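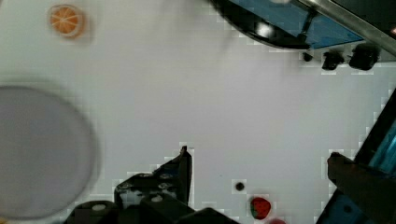

Tineke Timmermans wrote back after reading the first draft that fruit shouldn't be one category, as a slice and a whole berry get put on a plate in different ways, and that anyone using the table would want to pull them apart. She was right and the column has been split. See Categories.

Rernwood Play Food

A catalogue and placement table for a set of play food and tableware. The set has 48 pieces of 21 kinds. The placement table has 3504 rows, one for each time a piece was put on, in or beside a dish.

Last edited Jun 25, 2023

What's in the folder

pieces.csv: one row per piece, with name, category, material, colour and notes
dishes.csv: the plates, bowls and the one cup
placements.csv: the main table
names.txt: alternate names people used for the same piece
changes.txt: what was changed and by whom
README: the file you're reading

All the tables are plain comma-separated text in UTF-8. Lihua Fan checked that they open properly in the usual spreadsheet programs. If the notes column comes out in pieces, check that your program respects double quotes, as some of the notes have commas in them.

Background

The list started as a packing list for the play kitchen kit at Irnow, which goes out on loan and comes back short. Hongmei Yuan wanted something better than "assorted food" on the lid of the tub. Once each piece had a proper name it was a small step to writing down which things got served together, and the placement table grew out of that in May.

It's useful for sorting activities, for menu and table-setting games, and for working out what a kit can lose before it stops being a meal. We've also had it used for vocabulary cards. It isn't a nutrition resource. Nothing in it says what anyone should eat.

Columns in pieces.csv

piece_id: a short code, letters then digits. Codes are never reused. If a piece is lost, its code stays in the table and status changes to "gone".

name: the everyday name, lower case. Strawberry, orange slice, tomato sauce bottle.

category: see below.

material: plush, felt, hard plastic, soft plastic, wood or unknown. Use unknown freely. Several of the smaller pieces came without packaging and we'd sooner leave the field open than guess.

colour: main colour only. A strawberry with a green leafy top is still red. An orange slice with a paler rind is still orange. If you need the second colour, it's in notes.

orientation: yes if the piece has a right way up, otherwise no.

status: here, gone or mending.

notes: anything else.

Categories

fruit_whole: the strawberry and the other whole pieces
fruit_slice: anything cut, including the orange slice
veg: whole or cut, not split at this stage
bread: rolls, toast and the flatbread
protein: egg, sausage, fish
sweet: biscuits and the piece of cake
condiment: bottles and jars
small_round: see Known problems

Benedita Barros asked for a separate drinks category. There's one carton in the set, and it's sitting under condiment for now with a note against it. If the set gets a second drink we'll make the category.

Dishes

Dishes have their own table so that a placement can point to one. The large round grey plate is the default and turns up in more rows than anything else. Bowls are recorded by colour. A piece put down on the bare tabletop gets the dish code TABLE, and this is a proper value, so please don't filter it out as missing. A strawberry on the table beside a plate is a different thing from a strawberry nobody wrote down.

Columns in placements.csv

row: running number
piece_id: matches pieces.csv
dish_id: matches dishes.csv, or TABLE
relation: on, in, beside, under
facing: up, down, side or na
setting: a number for the meal or game the row belongs to
recorder: initials

The beside relation means within a hand's width of the rim. Farther away than that is TABLE with no neighbour. Two of us had been using beside for anything on the same side of the table, and those rows were gone over and corrected by Hongjun Fu. The corrected ones have an asterisk after the initials.

The facing column

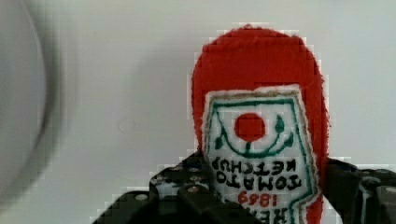
Facing gave us more arguments than any other column. For most of the food it hardly matters, and the value is na. For a bottle it does, since a bottle standing on its cap is how plenty of households keep sauce in the fridge, and children copy that. The rule is that the cap decides. Cap at the top is up, cap at the bottom is down, and lying on the table is side. Printing is ignored, and the ketchup bottle is why. It's red plush with a white embroidered panel, and when the rounded cap end points up, the words TOMATO KETCHUP are upside down, along with the 1869 under them and the tomato with its green leaves. Go by the lettering and you'd enter down. Go by the cap and you'd enter up, so enter up. Rows made before the rule was settled have been changed to match, and the old value is kept in changes.txt.

Names people used

The names.txt file gives the everyday name first, then the others, separated by semicolons. The bottle has five: ketchup, tomato sauce, sauce, red sauce and squeezy. We file it as tomato sauce bottle, with the label wording in notes. Searching pieces.csv for ketchup will still find it there. The carton is down as both milk and juice, depending on who was pouring.

Please add names, but don't take any out. A name used once by one child is still a name someone may look for.

Known problems

small_round is a category of convenience. It holds the little dark round pieces, which have been served as blueberries, olives, grapes and peppercorns in different settings. They may have started out as beads. We don't know what they were sold as, and the material is entered as unknown. If you're doing anything that depends on kind of food, leave this category out or treat it on its own.

The small pieces are also the ones most likely to be missed. If a setting has none of them, that could mean they weren't used, or that they'd rolled off before the recorder got to them. There's no way to tell from the table.

The relation "in" was used for plates as well as bowls by one recorder. We left those rows alone. Treat "in" and "on" as the same if the dish is a plate.

Settings 1 to 21 have no recorder initials.

Colour was entered by eye. Red and orange are dependable. The greens and the browns overlap, and two people looking at the same lettuce put down different things.

Care and packing

Plush and felt pieces go in the cloth bag, hard pieces in the tub. Wipe the hard ones with a damp cloth and mild soap. Check the care tag before washing anything plush, and if the tag's gone, sponge the mark and let it air dry. Embroidered labels should be dabbed, not rubbed. Plates go at the bottom of the tub with the bowls nested on top.

Small round pieces travel in the screw-top jar. They're a choking hazard for under-threes and the jar stays out of the kit when it goes to a younger group. Mark them "here" in the table all the same, with "held back" in notes.

Adding to the table

Copy the last row and change it. Keep the row numbers running. A new piece needs its row in pieces.csv before it can appear in a placement. Put your initials and one line in changes.txt saying what you did.

If you work from the Powell copy, check it against this one first. It was taken before fruit was split and still has the old single category.

Checks

Simel is the little script that goes through the three tables and lists codes that don't match up. It only reports and doesn't fix anything. At the last run it listed one orphan, a bread roll entered under a code that belongs to a bun. Hongjun is going through the bag to see which one it was.

Use

Free to copy and change for teaching, play and research. Keep the changes file with it. Questions about pieces go to Hongmei Yuan, and questions about the placement table to Hongjun Fu.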